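Re: [festham-history] Parish registers, transcribing evenings

Cosimo Ferri wrote:

> Has anyone got further than the 1,864 entries we had in February? I'm
> happy to take another batch of baptisms if they're going spare. I also
> wondered if we should be keeping the old spellings or tidying them up.

Hello Cosimo, hello all,

Yes, we have, and I'm so pleased you asked! The burials are done up to the end of the second book, another 448 entries, and they are full of good things. There's a run of Vitales I had no idea about (a whole family of them, down by the mill, with the name spelt differently nearly every time), and a clerk with such lovely handwriting that I was sorry when he gave way to the next man, who wrote as if he was being chased.
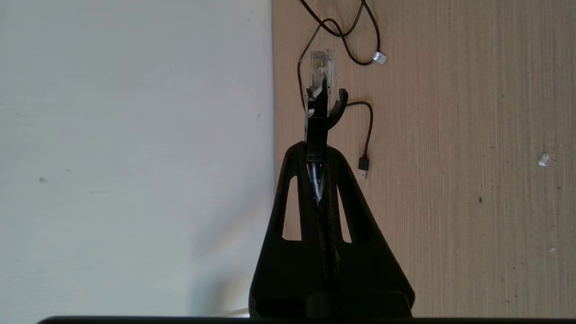
On spellings, please keep them exactly as written. If you're sure what's meant, put the modern form in the notes column, and if you aren't, a question mark will do. I've been caught out by this myself — I changed Zemel to Semel on 17 lines before finding the man's own signature on a marriage bond, Z and all, and had to go back and undo the lot.

Baptisms are very much going spare. I'd start with the loose sheets at the back of book 2, where the ink is better and most of the fathers' trades are given. I love the trades! We've had a hurdle maker, a collar maker and somebody put down simply as "useful".
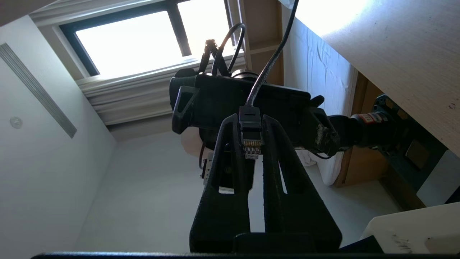
Sunita Chaudhary wrote back to me separately to say that the "useful" man turns up again in the churchwardens' accounts, paid for clearing the ditch and for sitting up with the bell ropes, whatever that involved. She thinks he may be the same person as the Thomas in the burials, but the ages are about five years out and she'd like a second pair of eyes on it before we join them up.

If anybody fancies that, say so on the list and I'll send the two pages over. They're big files, so give me a day or so.

I'll send Cosimo his batch tonight. Anyone else who'd like one, just shout — a single page is a real help. 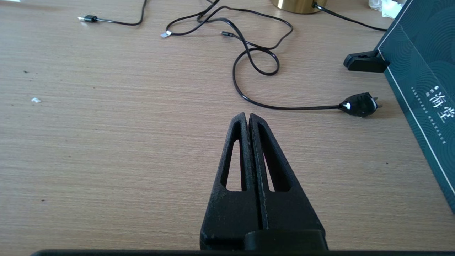
Light wood grain on the desk, October 2022

All the best,
Festham registers list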